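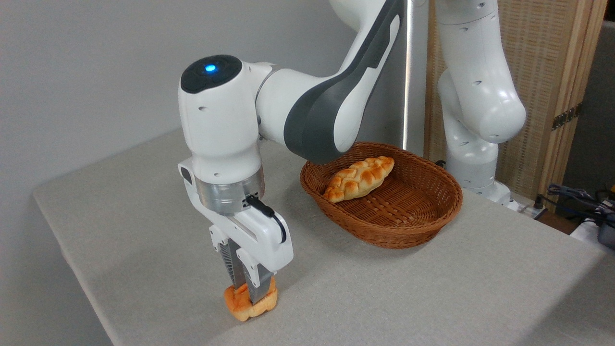

Ans Van Dijk writes that the roll recipes were the reason she opened the file at all, and that the yeast column should say fresh or dried on every row, the way the old card index did.

Datasets > Food > Shakya Recipe Cards

Shakya Recipe Cards

A table of home baking recipes typed up from handwritten cards. It covers rolls, loaves, flatbreads and a few sweet buns. The yeast column has been split as Ans Van Dijk asked, and the change is in this release.

Contents

The release holds 100 recipes in one CSV file, one recipe per row. Of these, 87 have full weights in grams. The rest give cups or spoons only, and we left them that way – a cup of flour on one card is not the same as a cup on the next.

Columns

card_id: the number in the corner of the card
title: as written, spelling kept
kind: roll, loaf, flat or sweet
flour_g, water_g, salt_g: blank if the card has no weight
yeast_g and yeast_type: fresh, dried, starter or unknown
oven: temperature as written, with the unit
notes: anything in the margins

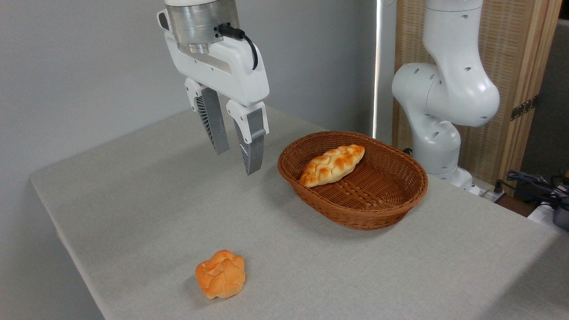
Woven basket on a light gray tabletop.

How the cards were typed

Each card was typed twice by different people and the two versions compared. Where they disagreed, a third reader went back to the card. Words that could not be read are marked with a question mark in square brackets. Stains and crossed-out lines are mentioned in notes only if they affect an amount.

Oven settings were the hardest part. Many cards say "hot" or "medium" and stop there. We did not turn these into degrees. If you need a number, add your own column and leave oven alone.

Known problems

Cards 2 and 3 share a title but are different recipes. Please don't merge them.
Some baking times are for a full tray and some for a single item. The cards rarely say which.
Salt is missing from several loaves. It may have been left off the card or out of the bread.
Allergens are not listed. Check the ingredients yourself before baking for other people.

Use

Free to copy and change, with credit to Shakya Recipe Cards. The table works for teaching unit conversion, for looking at hydration, or for baking from. The recipes have not been tested as a set.

Changes

4/29/23 – yeast_type added, duplicate rows removed, notes column cleaned.
Next release planned for July, with the soup cards kept in a separate file.

Related

Vuvar Pantry Words
Trerkex Kitchen Units Table
Fekatix Market Price Lists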